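From: Sanne Koster
Date: March 25, 2021
Subject: Re: gripper stalls on block task

Maarten Dijkstra wrote:
> Fingers stop closing after 10 cycles. Force limit is at 80%.

Same fault on our rig, yellow block in the jaw.
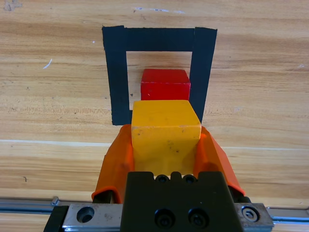 The drive logs an overcurrent and the release command is ignored. Keep hands off the rail until power is cut. Dropping the limit only delays it.
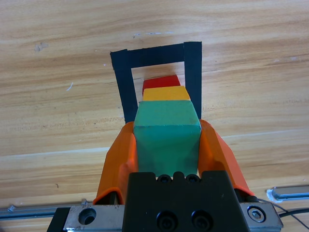
Green block held, red and yellow inside the tape.

Siebe has asked Vimach for the older firmware.

Sanne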